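Grokside Grocery Bags: read me first

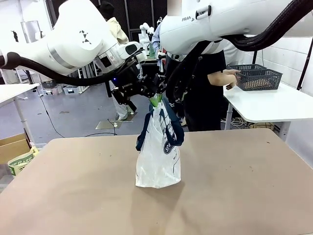
Photo: Čestmír Vávra / Grokside

Hi, and thanks for downloading this! Grokside is my collection of pictures and notes on shopping bags, and on everything that goes on between the front door and the pantry shelf. I started it in February after arguing with my sister about the right way to unpack groceries (she tips the whole lot out, I can't stand it) and it grew from there.

What you get

There are 3846 photos in the main folder, plus a spreadsheet called bags.csv with one row per photo. 268 different bags turn up across the set. Most are plastic or paper, with a few cloth totes that Natália Halás lent me and would like back.

The photo at the top is a pretty typical one for the plastic group: white bag, navy print, navy handles, standing up on a tan table with something green poking out of the top. In the spreadsheet I'd put that down as "upright, handles up, contents showing." The bag has part of a word on the front, SPE, and I only ever type the letters I can read. Please do the same if you send me corrections! I spent a whole Wednesday undoing guesses.

Columns in bags.csv

bag_type: plastic, paper, cloth, net
stance: upright, slumped, lying down
handles: up, down, knotted, torn
print: main color of any printing, then whatever letters are readable
contents: what's showing, by color if I can't tell what it is (so "green" is a perfectly good answer)
surface: table, counter, floor, car seat
nearby: other containers in view, like the dark gray mesh baskets on the white table at the back of the sample photo

Things that will trip you up

A crumpled bottom still counts as upright if the bag is holding itself up or being held. I went back and forth on this one and you may hate where I landed. Slumped means the top has folded over past the halfway point.

298 rows have an empty contents field. Those bags were closed or too deep to see into, so leave them blank and don't put "none." None is for bags that are really empty.

Version 2 fixed the handle labels. If your copy has a column called straps, it's the old one, grab it again.

Using it

Go ahead and use the photos and the spreadsheet for whatever you like, just credit Grokside and keep the photographer's name with the picture. Čestmír took nearly all the indoor ones. Corrections go in the fixes folder as a plain text file, one line per photo, file number first.

Still to do: the paper bags need their print column filled in, and I haven't touched the car seat photos at all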